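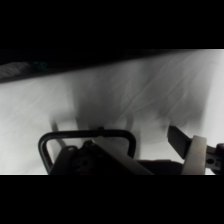

Caderno de laboratório – Bancada de teleoperação
17 de dezembro de 2021
Registo: Anastasia Kokkinos. Operação: Periklis Andreadis.

Objetivo da sessão: prosseguir a recolha de demonstrações por controlo remoto para a tarefa de manipulação de tecido (estender e dobrar uma peça de pano claro sobre a mesa), segundo o protocolo revisto por Evanthia Raptis no início de dezembro.

Configuração. Manteve-se o braço na posição de base habitual. O comando de mão foi recalibrado antes da primeira demonstração; o desvio do eixo de rotação, anotado na sessão anterior, não voltou a manifestar-se. A escala de movimento entre o comando e o braço foi reduzida, a pedido do operador, que considerava a anterior demasiado sensível na aproximação à mesa.

Execução. Foram gravadas 36 demonstrações, das quais 33 foram aceites. As três rejeitadas devem-se a perda de preensão durante a elevação do canto (duas) e a uma interrupção da ligação ao comando (uma). O conjunto acumulado passa a 158 demonstrações aceites.

Observações sobre a câmara do punho. Nos deslocamentos rápidos, a imagem do pano perde definição: as pregas reduzem-se a riscos ténues e a sombra alastra em manchas arrastadas sobre o tecido, com prolongamentos na direção da garra. O pano, quase branco do lado direito, deixa pouca textura aproveitável. As peças da garra, pelo contrário, distinguem-se bem do fundo, com exceção do bloco branco-creme do lado direito, de tom muito próximo do tecido. Convém verificar se a segmentação o confunde com uma dobra.

Duas medidas ficam propostas:
– limitar a velocidade do punho na fase de aproximação, mantendo-a livre no transporte;
– repetir uma série curta com tempo de exposição mais baixo e iluminação lateral reforçada.

A Stamatia Tsoukalas entende que as imagens arrastadas não devem ser eliminadas sem critério, visto que o robô encontrará condições semelhantes em execução autónoma. Concordo em parte. Sugiro que sejam assinaladas no ficheiro de anotações e que se treinem duas versões do modelo, com e sem esses segmentos, antes de qualquer decisão.

Demonstração por guiamento manual. No final da tarde experimentou-se conduzir o braço à mão, em modo de compensação de gravidade, durante quase 15 minutos. O movimento de alisar o pano resulta mais natural do que por comando remoto, mas a mão do operador entra com frequência no campo da câmara. Nenhuma destas gravações foi contabilizada.

Pendentes: cópia dos dados para o servidor Stitdale (Christos Christodoulou); folha de rejeições por assinar; substituir o cabo do comando, com folga no conector. A próxima série deverá começar pelo canto esquerdo do pano, ainda pouco representado no conjunto.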